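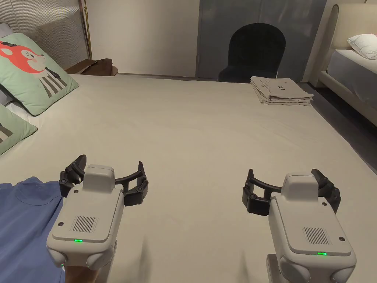

Figure 2. Two hand-held grippers above a bed with a pale beige sheet.

Home Journal Current Issue Past Issues For Authors Contact

3.2 Crumb structure and the resting step

The most exciting result of the whole study came from the part we expected to be dull. We had planned the resting trials as a simple check on our method, and they ended up changing how we think about celebration cakes made in small kitchens.

All of the sponges in this part of the work were baked at the Merard test kitchen from one base recipe, a plain vanilla butter sponge that Ingrid Kasprzak has used in teaching for years. We baked 60 layers. Half were wrapped while still warm and left overnight on the counter, and the other half were cooled on racks with no wrap, then boxed. Everything else was held the same: the pans, the oven shelf, the flour (a single lot from the Harach mill), and the person doing the mixing. Keisha Park mixed every batch herself, and we thank her for her arms as much as for her patience.

The wrapped layers cut beautifully. When we leveled them for stacking, the knife went through in one clean pass and the crumb stayed where it was. The unwrapped layers tasted lovely on the first day, and several of our tasters preferred them at that point, but they shed crumbs into the filling and dragged under the first coat of buttercream. By the second morning the gap was wide enough that Wendell Rosenthal, who scored the slices without knowing which was which, sorted the two groups correctly by touch with only 2 mistakes.

We were also keen to learn what this means for tall cakes. A two-tier cake puts real weight on its lower sponge, and bakers often blame the filling when a side begins to bulge. In our stacked trials the bulge showed up mostly in cakes built from unwrapped layers, even when the filling was piped inside a firm buttercream dam. We suspect that the edges dry faster than the middle and give way first under load. Our moisture readings fit this idea, though they were taken at the edge and the center only, and we would love to see someone map a full slice.

Flavor deserves a word of its own! We had worried that wrapping a warm sponge would leave it gummy, as some older handbooks warn. A slight stickiness did form on the top skin, and it came away when the layers were leveled. Below it the sponge was tender, with a rounder vanilla taste that several people noticed without being asked.

To see how common the practice is, we turned to the order forms and kitchen notes shared with us by the Selis bakery group. Their file covers 949 custom cakes, nearly all for weddings and big birthdays. Mortimer Boateng read through the notes by hand and found that overnight wrapping was written down most often for fondant cakes and much less often for buttercream ones. Bakers seem to save the step for the finish they fear most. Our results suggest that buttercream cakes have just as much to gain, especially in a warm room.

These trials used one recipe, and butter sponges are forgiving. Oil-based chocolate layers hold moisture in a different way, and the first few that Soledad Gallagher baked for us in January showed hardly any change with wrapping. We return to them in Section 3.3, together with the lemon layers, which surprised us again.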